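Equipment Planning Report to the Gatinholm Fund, January 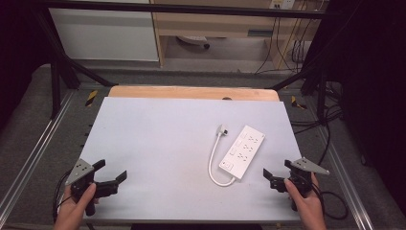

Handling and Assembly Group, Gurklow Workshop

Dear Marjan,

Thank you for your patience with this one. I know you were hoping to have it before the holidays, and so was I, but Silviu wanted to get one more set of supplier prices in and I'm glad we waited, as you'll see when we get to the cables. I've tried to follow the headings you sent over, though I've wandered a little in places, and Berwyn has been through the money part twice.

Where we are with the work

Most of our hours this period have gone into the cord and plug tasks. These are the ones the reviewers asked us to move forward, and they were right to ask. A rigid box is a fairly forgiving thing to pick up. A power strip with its cord is another matter: the body is long and stiff, the cord bends wherever it pleases, and the plug has to be taken hold of with its prongs facing a useful way. We do these with both hands, one gripper in each, at the framed station with the light-gray board laid over the table. Braulio has been leading these sessions and has written up a very decent set of starting layouts, so that the strip and the cord don't always begin in the same position.

We have 226 usable recordings from the cord and plug work so far. I would have liked more. Part of the shortfall is simply that we have one station and two projects that want it, and the booking sheet has become a rather tense document. Everybody has been good-natured about it, but Wednesday is now the only day when the cord work has the station from morning to evening, and a great deal of that first hour goes on setting up again after the other project.

That brings me to the equipment, which is what you really asked about.

What we would like to buy

The main item is a second station. We'd like it to match the first as closely as we can manage: a black aluminum frame, the same size of table, the same gray board on top. Rhydian Landeg built the first one and has kept all his cutting lengths, bless him, so the design work is done and we'd only be paying for parts and a few days of his time. Belteck can supply the extrusion cut to length. We also asked Owen for a price on a ready-built bench, and it was a handsome thing, but it came without the overhead bars and we would have ended up adding our own frame around it anyway.

The second item is another pair of hand-held grippers, plus a spare set of fingers for each pair. Fingers wear. We budgeted for none at all the first time around, and that was my mistake. Braulio lost most of an afternoon in the fall swapping parts back and forth, and I'd like not to put him through it again.

The third item is cable management, and I realize it's not a thrilling line in a budget. Each gripper has a cable of its own, and there are more cables running down the side of the station and along the floor. Silviu has priced overhead hangers and a length of floor cover for both stations. The second quote came in a good deal lower than the first, which is why this report is late and why I'm not very sorry about it.

Finally, a box of ordinary household things to practice on: power strips, chargers, extension cords in a few lengths and stiffnesses. We've put down 50 items. They are cheap, they get scuffed, and the recordings are much more useful when the objects vary.

What we have decided to leave for later

We talked for a long time about replacing the table itself and agreed that it can wait. It's solid, the board lies well on it, and the money does more good elsewhere. We have also taken the motorized height adjustment off the list. It was my favorite item, I'll admit, and Rhydian was kind enough to let me make the whole case for it before pointing out that we'd change the height perhaps twice a year.

Timing and cost

Belteck gives 9 weeks from order to delivery on the extrusion, and that is the longest wait of anything on the list. If you are able to approve the frame parts separately, ahead of the rest, we could place that order right away and sort out the grippers and hangers while we wait. Berwyn has set the budget sheet out in two parts with this in mind. Both parts together stay inside the equipment line you already granted us, and the only change we're requesting is to move what's left of the travel money across to cover the spare fingers.

Floor space is settled. The second station will go alongside the first, with enough room between them for a person to walk through comfortably, and the power supply on that side has been checked.

What we need from you

A yes or no on the early frame order, and your view on the travel money. Silviu has the quotes in one folder and can send them whenever you'd like to see them. You would be very welcome to come by and watch a session too. Wednesday mornings are best, any time after ten, once the setting up is finished.

With warm thanks from all of us,

The Handling and Assembly Group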